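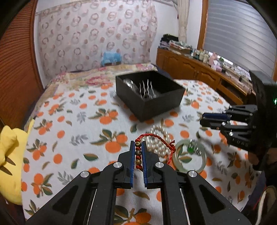
赤い編み紐のブレスレット。金色っぽい玉がふたつ、間に暗い色の玉がひとつ。

2024年6月13日

雑貨屋のポイントカードというものを、私はもう信用していない。

駅の反対側にあるMerutettiという店で、去年から細々と買い物をしている。紐のアクセサリーとか、用途のわからない小皿とか、そういうものを売っている店だ。税込3000円以上で送料が無料になり、スタンプがひとつ押される。スタンプが11個たまると割引券がもらえる。券の額面は100円である。初めて聞いたとき、聞き返すのも悪いような気がして「わあ」と言ってしまった。以来、店では喜んでいる客として扱われている。

先週、自分用に腕につけるものを買おうと思い、通販のほうのページを開いた。夏になると手首がさびしい。毎年そう思って何か買い、7月の終わりには汗でかゆくなって外し、引き出しに入れる。引き出しの中には歴代の夏が団子になっている。去年のものをほどいて使えばいいのだが、ほどくのに30分かかる紐と新品が並んでいたら、人は新品を買う。

かごに入れた合計が2875円だった。

あと少しで送料無料、と画面の上に帯が出る。この帯がいけない。送料を払えば済む話なのに、払ったら負けという気分にさせられる。そこから一時間、足すものを探した。箸置き、封筒、Humodanoとかいうお香。お香は説明文に「雨上がりの書庫の香り」とあって、雨上がりの書庫はたぶんカビの匂いだと思うのだが、レビューは軒並み好評だった。結局、Bakarという名前の布巾を入れた。うちには布巾がすでに売るほどある。

届いた箱は、中身に対してずいぶん大きかった。底に沈んでいた紐ものを掘り出し、布巾は台所の、布巾の山に合流させた。スタンプは通販だと自動でつくらしいが、店のカードとは別勘定だそうだ。つまり私はいま、どちらもたまらないカードを二枚育てていることになる。

帰り道の話もしておくと、その翌日、結局また店のほうにも寄った。近所のベトナム料理屋Trịnhで昼を食べたついでである。ここのフォーはおいしいが、ライムを絞るたびに必ず目に入る。眼鏡の日を選んで行くようにしたら、今度は湯気で何も見えなくなった。どちらかは諦めなければならない。コンタクトで行って目をつぶって絞る、というのが現時点での最善である。端から見るとお祈りに見えるかもしれない。

店では何も買わないつもりだったのに、レジ横の小さいかごから髪ゴムをひとつ取ってしまった。当然スタンプはつかない。店の人が「カードお持ちですか」と聞くので出したら、眺めて、そのまま返された。あれは何の時間だったのだろう。

アクセサリーを買うときに考えることは、二十代のころからだいぶ変わった。昔は服に合うかどうかを考えていた。いまは、片手でつけられるかどうかをまず見る。留め具が小さいものは朝の機嫌を悪くする。顎で押さえてどうにか留めようとして、そのまま遅刻しかけたことがある。それから水に濡れて平気かどうか。最後に色を見る。色の順位がここまで下がるとは思っていなかった。

布巾はまだ一枚も下ろしていない。来月またセールがあるというメールが、今朝届いた。配信停止のボタンを探して下まで読み、途中で箸置きをふたつお気に入りに入れた。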